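# Defrosting a small top-freezer refrigerator by hand

In our building in Flolbridge every flat has a refrigerator of the old type, with a small freezer on top and its own door. They are good machines and quiet, but they do not defrost the freezer by themselves. When a new tenant moves in, I usually get the same questions in the first winter, so I have written down how I do it. I am not a technician. I learned from my mother, from the instruction booklet and from one mistake with a knife, which I describe later.

The text is for a freezer compartment that is above the refrigerator and has a separate door. If you have a chest freezer, the principle is the same but you will need much more time and more towels.

## When to do it

Many people wait until the ice is so thick that the drawer or the door does not close well. I prefer to do it earlier. The booklet of my model says that the frost should not become thicker than a finger, and I think it is already late at that point. A thin layer goes away in the time you need to clean the rest of the kitchen. A thick one can take the whole afternoon, and the water will find its way to the floor.

Choose a cold day if you can. I like February, because the balcony is then colder than the refrigerator and I can put everything outside in a closed box. In summer you will need ice packs and a little more planning.

In the week before, try to eat what you have. Do not buy frozen vegetables or fish in these days, even if there is a good offer. Laimutė Stankevičius from the second floor makes a soup from all the half-open bags, and it is always a surprising soup but a warm one.

## What you need

- two or three old towels, and one more that you keep dry until the end
- a flat baking tray or a low plastic tray
- a soft sponge and a cotton cloth
- a bowl for hot water
- a wooden or plastic spatula, with no sharp corner
- baking soda (bicarbonate of soda)
- a cool box or a thick bag, with ice packs
- a chair or a low stool, if you are not tall

You do not need a special spray. I bought one once in the Kļaviņa shop and it smelled like lemon for a week, but the ice did not melt faster than with hot water.

## Step 1: Empty the freezer

Take everything out and put it quickly in the cool box. Put the things close together, because they keep each other cold. Cover the box with a blanket. Meat and fish go at the bottom, bread can be on top.

Look at each package while you have it in your hand. If there is no date and you do not remember what it is, I would say goodbye to it. Anything that has become soft before you are finished should be cooked the same day and not frozen again as it is.

Then remove the loose parts, for example the ice cube tray and the shelf, if your model has one. They can wait in the sink. Do not pour hot water on a very cold plastic shelf, as it may crack. Let it first come to the temperature of the room.

## Step 2: Switch it off

Turn the thermostat to zero and then pull out the plug. Only the thermostat is not enough for me. With some models the lamp and other parts still have current when the dial is at zero, and you will be working there with wet hands.

If the plug is behind the refrigerator and you must move it, take the fruit and the other things from the nearest table first and make yourself enough space. Move the refrigerator straight, in small steps, and never tilt it much. Look where the cable is before you push.

The lower part will also become warmer now. For a short defrosting I leave the food inside and keep the lower door closed all the time. If it will take longer than two hours, milk and meat should go to the cool box too.

## Step 3: Open the door and look

Open the upper door as wide as it goes without force. Look now where the frost is, because it tells you something. If it is mostly on the floor of the compartment and a little on the back wall, this is the normal moisture from the kitchen air. If there is a thick ring of ice near the door, check the rubber seal. Warm air is probably coming in there. 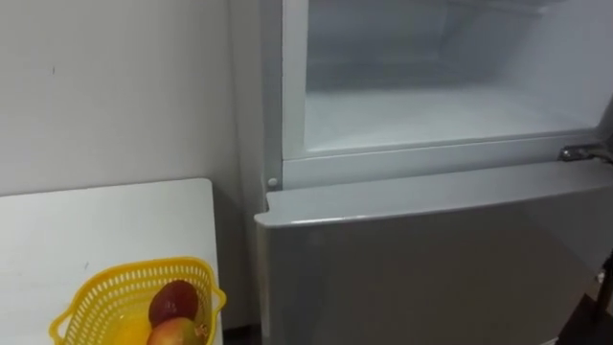 *Upper door open, lower door closed. The frost on the floor of the compartment is thin and uneven, with faint streaks on the back wall.*

With a thin layer like the one in the photo, you do not need any tools at all. Leave the door open, put a folded towel along the front lip and let the warm air of the room do the work. You can come back later with the sponge. Steps 4 and 5 are more for people who have waited longer.

Pay attention to the front lip. In many models the floor of the freezer ends in a raised white edge, and the water collects behind it. This is practical, because you have time to take it up with the sponge. But when there is more water than the lip can hold, it runs down over the lower door and you see it only when your socks are wet. Put one towel on the lip and one on the floor in front of the refrigerator.

## Step 4: Help with warm water

Put a folded dry cloth on the floor of the freezer and stand a bowl with hot water on it. Hot from the kettle is fine if the bowl is made for it, but let it stand one minute so that it does not boil any more. Never put a hot pot directly on the plastic.

Now close the door almost completely, so that the steam stays inside. After ten minutes change the water. Take the bowl out with both hands and have a free place ready where you will put it down. I repeat this two or three times.

Margus Vanags, my neighbour, uses a hairdryer. He has done it for years and is still with us, but I do not recommend it. Water and electricity are close together there, and the plastic can become soft if you stay too long at one point. A fan standing on a chair at some distance is a better idea. It blows the room air into the compartment and stays dry.

## Step 5: Take out the loose ice

When the ice begins to come off, you hear it. It makes a small cracking sound and you can move the edges with your fingers. Push the spatula flat under the edge and lift slowly. If it does not move, wait. Put the pieces on the tray and bring them to the sink.

Please do not use a knife or a screwdriver. Behind the plastic, or inside the wall, there are thin pipes with the cooling gas. In my first flat I made a hole so small that I could hardly find it, and the refrigerator was finished. The new one cost me 579 euros, and for this money I could have waited many afternoons.

## Step 6: Wash and dry

Mix one spoon of baking soda with one litre of lukewarm water. Wash the back wall first, then the sides, and the floor last. The dirty water goes down, so it makes no sense to begin at the bottom. Do not use a rough sponge, as it leaves scratches in which the smell will stay. Wipe again with clean water.

Some places are easy to forget:

1. The corners behind the front lip. Crumbs from bread and peas like to hide there.
2. The folds of the rubber seal. Open them gently with one finger and clean with a corner of the cloth.
3. The top edge of the lower door. When the upper door is open you can reach it well, and often there is a line of dust.
4. The place near the hinges. Only wipe it with a damp cloth. Do not spray water into the metal parts, and do not remove the grease if there is any.

Then dry everything with the towel you have kept for the end. This is the step that people make too short. Every drop that stays inside will be frost again by tomorrow. I dry once, wait a quarter of an hour with the door open, and then dry once more.

## Step 7: Check the seal

Take a strip of paper and close the door on it, so that half of the paper looks out. Pull slowly. You should feel resistance. Do this at the top, at the side of the opening and at the bottom. If the paper falls out without any resistance, the seal is dirty, hard or deformed.

A dirty seal you have just cleaned, so try again. A slightly deformed one can sometimes be saved with a cloth soaked in warm water, held against it for several minutes, and then with the door kept closed. If this does not help, ask for a new seal with the exact model number. It is written on a label, usually inside the lower compartment.

## Step 8: Switch on and fill again

Close both doors, put the plug in and set the thermostat to the middle position. If you have moved the refrigerator, let it stand quietly for half an hour before you switch it on. If you had to tilt it, wait longer and read your booklet.

Do not put the food back immediately. The compartment should be really cold first. I wait two hours, or until a wet finger on the back wall feels that it wants to stick (only touch for a moment). Dry the packages with a towel before they go in, because they bring a lot of water with them.

## How to have less frost next time

Let cooked food become cold before you freeze it, and close the boxes well. Decide what you want before you open the door. Do not set the thermostat colder than necessary. At my place the middle position is enough for the whole year, and the highest one only gave me more ice and a louder motor.

I also write the date of the defrosting on a piece of tape and put it inside a kitchen cupboard. My last one says 17/11/2023, and the next will be in February if the balcony is cold enough.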